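# Reading room FAQ: the Kernent playbills and prompt books

Last updated 2026-02-15

Most of the questions we get by email are answered on this page. If yours isn't, write to the enquiries desk and put "Kernent" in the subject line.

### What is in the collection?

Printed playbills, manuscript prompt books, a few account ledgers and the letters of the company that ran the Omia Theatre in the first half of the nineteenth century. The catalogue has 1,592 entries. One entry can cover a single bill or a whole bundle, so please don't read it as a count of sheets.

### Do you hold complete plays?

Some. Farces and afterpieces survive best, because the company kept reusing them. The longer tragedies were often hired in from other theatres and sent back, and for many of these we have only the cast list and the bill. If a play was never printed, the prompt book may be the only text there is.

### Why do the same plays turn up under different titles?

Managers changed titles freely. A piece that had done badly one season could come back the next with a new name and a comic song added. We catalogue under the earliest title we can find and cross-refer from the others – search for any of them and you should reach the same record.

### Can I see the originals?

Yes, by appointment. Playbills can be ordered on the day if you have a reader's ticket. Prompt books need two working days' notice, as they are kept at the Susex store.

### Where do I work?

At the large table in the main reading room. Tell the desk when you book if you need foam wedges or a magnifier.

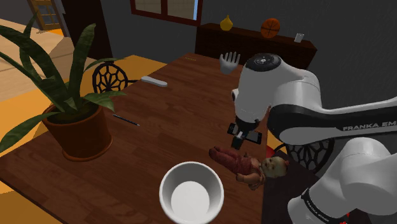
*The large wooden table*

### What may I bring in?

Pencils, a laptop and loose notes. Pens, bags, food and drink stay in the lockers. You may use your own camera without flash, and there is no charge for private study. Please fill in the copying form first.

### How many items can I order?

Up to six in a day, and one at a time on the table. Bundles of playbills count as one item. A bundle can hold 100 bills, so allow more time than you think you need.

### What do the letters and marks in the prompt books mean?

The common ones are P.S. (prompt side), O.P. (opposite prompt), R.U.E. (right upper entrance) and a circled W for a whistle, which was the signal for a scene change. A line down the margin usually means a cut. Where there are two lines in different inks, the book was probably cut twice for different productions, and the later cut isn't always the longer one. 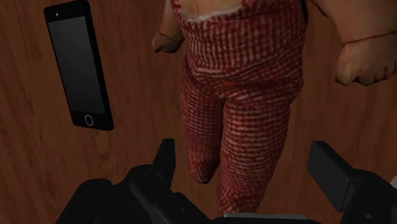

Some books also have small sketches of the stage in plan, with the wings numbered from the front. The numbering was not consistent before the theatre was rebuilt. If you are comparing an early book with a late one, check which way the prompter counted before you draw any conclusions about entrances.

### Who was the prompter?

For most of the period we don't know. The ledgers record a weekly payment to "Mr. Mamo, prompter" over several seasons, and his hand has been matched to 101 of the entries. Nothing certain is known of him outside the theatre. He may also have written two of the unsigned farces, though the evidence is thin – a few corrections that look more like an author's than a copyist's.

### Is there a printed guide?

There is a handlist by Tomoyo Miyazaki, who catalogued the prompt books. It covers plots, casts and known performances, and has an index of songs. Copies are on the open shelves and can be bought at the desk. Corrections are welcome and go into the online catalogue each September.

### Can I quote from or perform an unpublished play?

The texts themselves may be quoted freely with the shelfmark. For performance we ask only that you tell us and send a copy of the programme. Modern transcriptions are a separate matter and you will need the transcriber's permission.

### How should I cite an item?

Give the collection name, the shelfmark and the folio, in that order. For playbills, add the date of performance and leave out the folio.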